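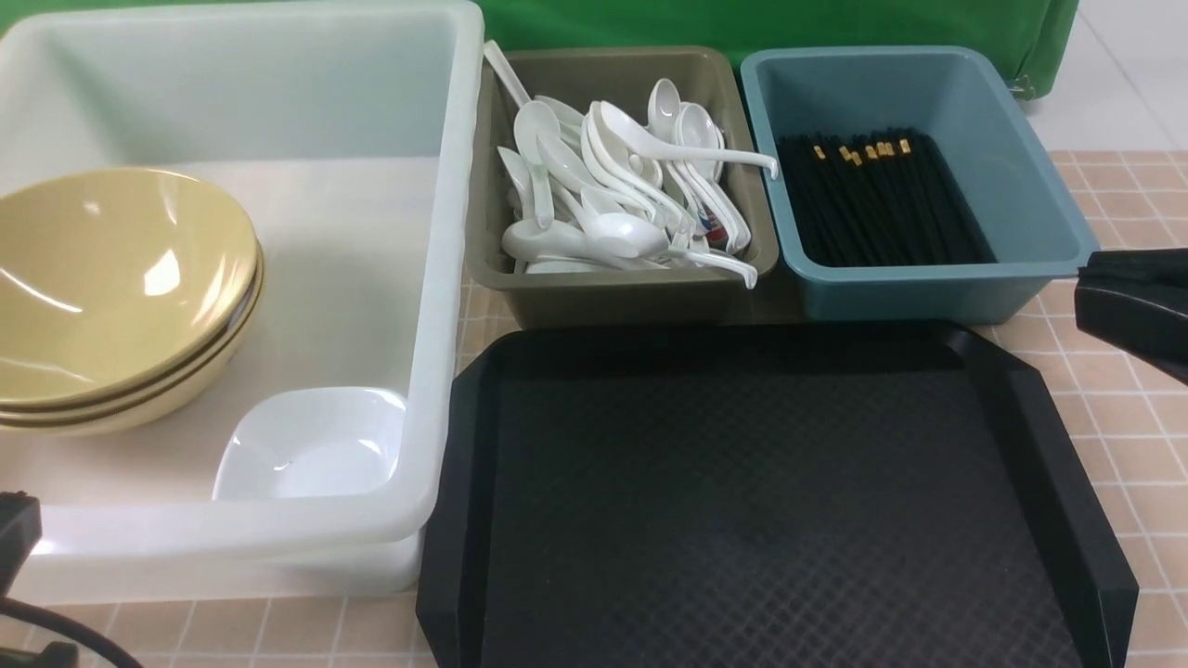

Second Shift

Hertta Lahtinen had bet 14 dollars on the spoons. Against the machine, to be clear. Yi-chun Liu took the bet because she'd take any bet, and because she had sat up with Jerico for 22 nights and wanted paying for it somehow.

"Bowls, fine," Hertta said. "Chopsticks, maybe. Soup spoons? Look at that heap. My nephew can't do it and he's seven."

"Your nephew doesn't try."

Stisen wanted an answer by morning. Could it set a tray or not. 230 lunches a day at the Kong canteen, and one tired woman on trays — Hertta, as it happened. She hadn't decided what she was hoping for.

Yi-chun hit the key. A whine from the motors. Then slow, so slow, teh way you'd carry something asleep.

"I'd have done four by now," said Hertta.

"I know."

"Five."

"Hertta."

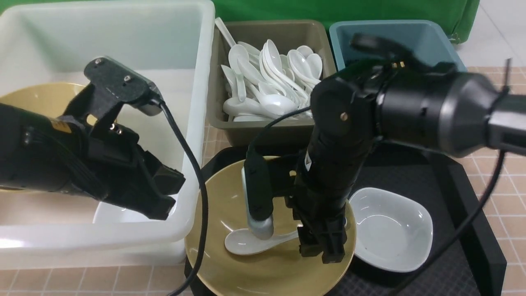 She shut up. Leaned in. Found she was holding her breath, stupid, over a spoon. Twenty years of spoons and she'd never once looked at how a person picks one up. Thumb first? She tried it in the air, couldn't tell.

"Come on," she said, very quiet.

Yi-chun turned round. "Which of us are you rooting for?"

"Watch your screen," Hertta said, and felt in her apron for the money.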